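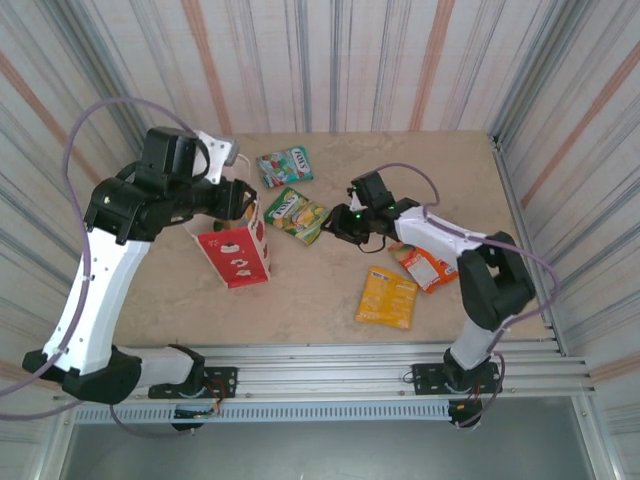 The red and white carton standing on end, with the small round label on its red face.

Shop > Seasonal > New Year > Gift boxes and wrap

Reading time: 4 minutes

Stakine New Year gift box and wrap
Code 817

We first stocked the Stakine New Year box two winters ago on the say-so of Teresa Gallagher, who buys our seasonal lines and has a very good nose for paper, and it went so quickly that we had to ring round regular customers and apologise. We have a proper supply now, and the paper can be bought separately for anybody who already has a box or has something at home that wants covering.

It's meant for Lunar New Year presents, the sort you carry to somebody's house under your arm: tea, biscuits, dried fruit, a small bottle, a scarf. The colours are red and white all the way through, and the drawings have a nice bit of bounce to them. We've sold a lot of New Year wrap over the years and much of it is very grand, with gold everywhere, and there's a place for that (we have some two shelves down if you'd like it!), but this one looks as if somebody enjoyed drawing it, and children go straight to it.

The carton

The carton has red on it with white clouds, and a small round white label. It comes to you flat and folds up without glue. Crease all the long folds first, before you try to stand it up, then tuck the bottom flaps in, small ones before large. If you're packing a jar or anything else with some heft to it, run a strip of tape across the base on the inside. The box will carry about 1000 grams quite happily, and we'd rather you used two boxes than tried to squeeze more into one.

Mwende Gachanja on our packing bench puts a crumpled sheet of tissue at the bottom and another on top, and that's plenty for most things. Shredded paper looks lovely but it does get into the folds, and then the lid won't sit down properly and you spend ages picking bits out with your fingernail.

The paper

White ground, red drawings, thin black outlines. There's a knot with a woven middle and a tassel, a little drum of a lantern with speed lines beside it as though it's off somewhere in a hurry, a round fruit with a leaf, and small stars and bursts tucked into the gaps. I'm very fond of the lantern. Enda Duggan prefers the knot and has it stuck up over the till.

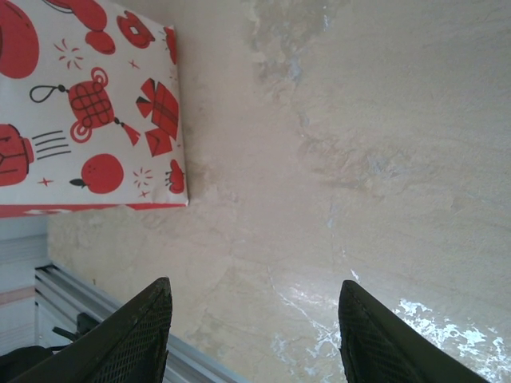 White paper with the red knot and tassel, and a round fruit lower down.

The drawings are a fair size, so it's worth laying your box on the sheet and shuffling it about a bit before you cut. On a small box you might only get a few of them whole on the top, and it's a pity to lose the knot down the side if that's the one you like. Cut a little wider than you think you need. You can always trim it, and the offcuts make good gift tags if you glue them to a bit of card.

The sheet takes a crease well and doesn't go soft when you've had to undo it and start again. Ordinary clear tape holds it. Double-sided is tidier, though have a practice on a scrap first, as it grips straight away and won't be coaxed off again without taking a bit of the white with it. The back of the paper is plain, so if you've children helping they can draw on that side and wrap it inside out, which Aidan Coughlan's two did with every present last time and were very pleased with themselves.

What you can order

Carton, flat, single
Carton, flat, pack of ten
Paper, single sheet
Paper, pack of five sheets
Carton and sheet together, with one tag and a length of red ribbon

The larger trade bundle is made up for us at the Drirnau warehouse and has 1000 sheets in it. Please ask before ordering that one if you're not on the ground floor, because it is heavy and the driver will only bring it as far as the door. Trade customers should speak to Védís Mikkelsen, who looks after all those accounts and will send you a loose sheet to look at beforehand if you'd like one.

Keeping it

Store the paper rolled or flat, in the dry, and out of the window. Red fades in sunlight, this red as much as any other, and a sheet left over from one year will do perfectly well for the next if it's been in a drawer. Flat cartons should have something laid over them so the flaps don't lift. If one does get a bend in it, leave it under a few heavy books overnight.

The carton can go in with your paper recycling once the tape and ribbon are off. Or keep it, of course. I have mine full of buttons.

Delivery and returns

Orders placed by 2 Feb 2021 go out in good time for the holiday. After that we'll still send them the same day if we can, but please ring first so we can tell you truthfully how the post is running. Cartons and sheets can come back to us if they're unfolded and uncut. Ribbon can't, once it's off the reel.

You may also like the Wilard plain red tissue, which is a good match for the drawings, and the Mac Carthaigh tags with the punched corner. We order both again in December.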